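Unit 6: Finding the Circuit That Quit

Welcome back, everyone, and thank you for bearing with me last time when we ran long on batteries (I do love batteries, as you have gathered by now). This week we move on to fuses, and I want you to be comfortable with them before we go anywhere near the shop cars.

A fuse is a thin strip of metal that melts when too much current runs through it. It gives itself up so the wiring doesn't have to! Most passenger cars use blade fuses, and the number printed on top is the rating in amps. The body color goes with the rating: on standard blades red is 10, blue is 15, yellow is 20 and green is 30. Learn those four by heart and look the others up in the chart on page 19 of your binder.
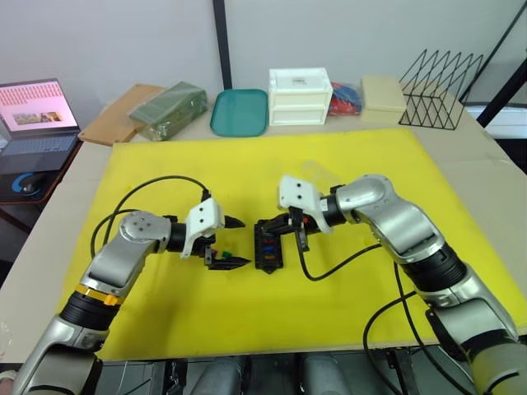
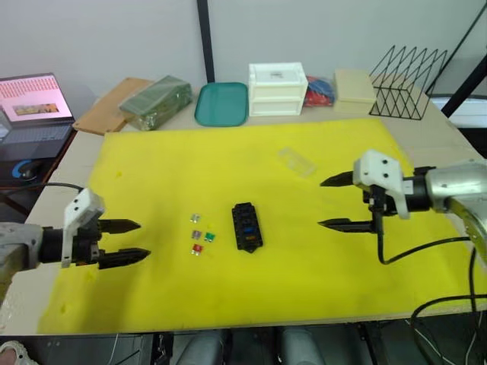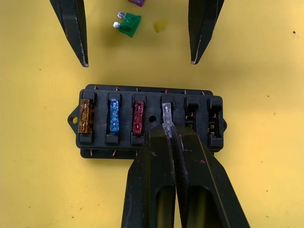
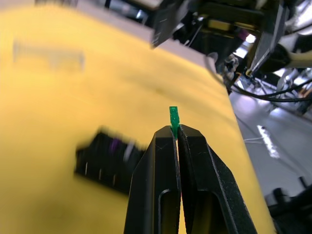
Fuses and fuse block, bench work. The six-slot block is in the third picture.

Now, when a customer tells you the radio died, please resist the urge to start yanking fuses. Read the diagram first, then switch everything off and test with your meter. A good fuse reads close to zero ohms once it's out of its slot. If a new one blows right away, you have a short somewhere, and a bigger fuse is never the answer, no matter what your uncle says.

For next time, read Letay Feyisa's handout on relays and finish worksheet 1082. Torbjørn Bakke has spare meters in Room 700 if yours has wandered off again, and he's happy to show you the settings if you ask before lunch.

Related items
Unit 5: Batteries and Charging
Unit 7: Relays and Switches
Reading a Wiring Diagram (V. Arrieta)
Meter Safety Checklist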